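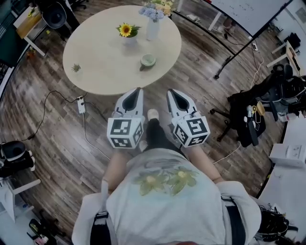
Last edited 21 August 2025

What do you do at the Surirora open day?
Thinking of taking my niece to the robotics open day in Cliltden. Is it hands-on or do you just stand and watch? She's nine and gets bored fast.

Hjalti Hjaltested
Hands-on, and it's so much fun! I went in February and got to try the hand-held grippers — one in each hand, working on flowers and a cup at a round table. You squeeze, the fingers close, and suddenly picking up a cup takes real thought (I loved it). Ask about the whiteboard too, they'll happily talk you through it.

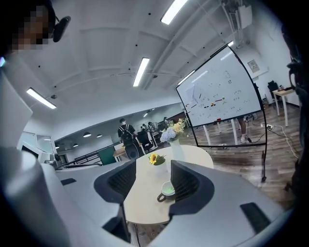
Round table with flowers and cup, seen past the gripper fingers

Tetley166
we went, good day. parking is bad

Charbonneau
Go early! They only had 100 places last time and the line for the grippers got long. My son had two turns and still talks about it — he wants to go again.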